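Ornex Gradano Lettering Kit, second edition

Product type: self-teaching kit for pointed-pen and broad-edge lettering
Level: beginner to early intermediate
Tested over: one month of evening use

The Gradano is a boxed course in hand lettering. It comes with a spiral-bound workbook, two pen holders, a set of steel nibs, one bottle of black ink and a pad of practice paper. Ornex has sold a kit under this name before. The second edition has a new workbook and a different ink, and the straight holder is slightly longer than the old one. I used the first edition for several years and bought this one in August to see if it was worth replacing.

Workbook

The workbook runs to 100 pages, of which 50 are printed with pale gray model letters for tracing. The remainder is instruction, ruled blanks and a short section on layout. The spiral binding lets the book lie flat on both sides, which the glued first edition did not do. Left-handed users will still have the coil under the wrist on half of the pages. Turning the book upside down does not help, as the guidelines are printed with a slant.

Instruction starts with posture and pen angle, then basic strokes, then lowercase letters grouped by shape. Capitals come late. This is the usual order and I have no complaint about it. The stroke diagrams are clear, with small arrows and numbers that show direction and sequence. In the chapter on the letters a, d, g and q, the entry stroke is drawn one way in the diagram and another way in the gray model letters on the facing page. Either form is acceptable, but a beginner will wonder which to copy.

The gray tone of the model letters is well judged. It is dark enough to follow under a desk lamp and light enough to vanish under ink. In the first edition the models were blue and showed at the edges of every traced line.

The historical plates are reproduced from a copybook dated 1752. They are attractive but printed too small to trace. Two of them have lost their hairlines in reproduction, so the thin strokes break up into dots. I would have preferred fewer plates at full page size.

Holders and nibs

The kit has one straight holder and one oblique holder, both plastic. The straight holder grips the nib firmly. The oblique holder has a metal flange that arrived bent slightly too far open, and the nib rocked on the downstroke until I closed the flange with pliers. After that it held. The grip section is ribbed and does not turn in the fingers. It is also wider than I like, and I had some stiffness in the thumb after an hour.

There are 15 nibs. Nine are pointed, in three grades of flexibility, and six are broad-edge, in graduated widths. The medium pointed nib is the best of the set. It opens evenly under light pressure and closes without catching. The most flexible grade is not suitable for beginners and picks up fibers from the practice paper. The smallest broad-edge nib had a burr on one corner, which I removed with a few strokes on a fine stone. The nibs ship with a film of oil and must be wiped before use. This is explained in the workbook, on a page most buyers will reach after they have already tried to write.

Ink

The ink is a water-based black, branded Trenis. It is thinner than the ink in the old kit. It flows readily and starts without coaxing, but it gives a dark gray line on the hairlines and a true black only on the heavy strokes. A second pass darkens it and also roughens the edge. It is not waterproof. The bottle neck is narrow, so the oblique holder cannot be dipped straight down with the flange fitted. I decanted the ink into a low jar.

Paper

The practice pad is smooth and light in weight. It takes the medium nib without feathering. With the wider broad-edge nibs the line spreads a little at the end of each stroke, where the ink pools. The sheets are thin enough to place over the workbook models, so the tracing pages can be reused. I recommend doing this from the start, as replacement workbooks are not sold separately.

Surface practice

A new chapter covers lettering on surfaces other than paper: chalkboard, glass, and dry-erase board. It is short and the advice is general. The main point is that pressure does nothing with a round marker, so thick strokes have to be built up from two outlines and then filled.
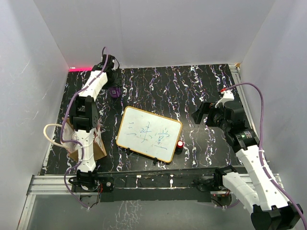
The exercises in this chapter call for a chisel-tip marker, which is not in the box. A round tip will do for the skeleton forms but not for the rest. The chapter also covers only the Latin alphabet. Anyone who wants to practice brush-derived scripts should look for a separate manual, because stroke order and spacing work on different principles and nothing here transfers directly.

Comparison

The closest product I have used is the Vitale starter set. The Vitale has a better oblique holder and a denser ink, and its box has a fitted tray that keeps the nibs apart. Its workbook is much thinner and gives each letter a single line of practice. For a person working alone, the Gradano workbook is the stronger of the two by a wide margin. For a person taking a class, where the teacher supplies the models, the Vitale tools are the better purchase.

Storage

The Gradano box is cardboard with a lift-off lid. The nibs are in one paper envelope – loose, and all grades together. The grade is stamped on each nib in very small type. I moved mine to a divided tin on the first evening. The ink bottle has no recess to stand in and should be kept outside the box once opened.

Ratings

Workbook: very good
Nibs: good, with some variation in finish
Holders: fair
Ink: fair
Paper: good
Packaging: poor

Owners of the first edition who are content with their tools do not need the second for the hardware. The new workbook is the reason to buy it, and I have kept mine in use with the old holder and a bottle of ink left over from the earlier kit.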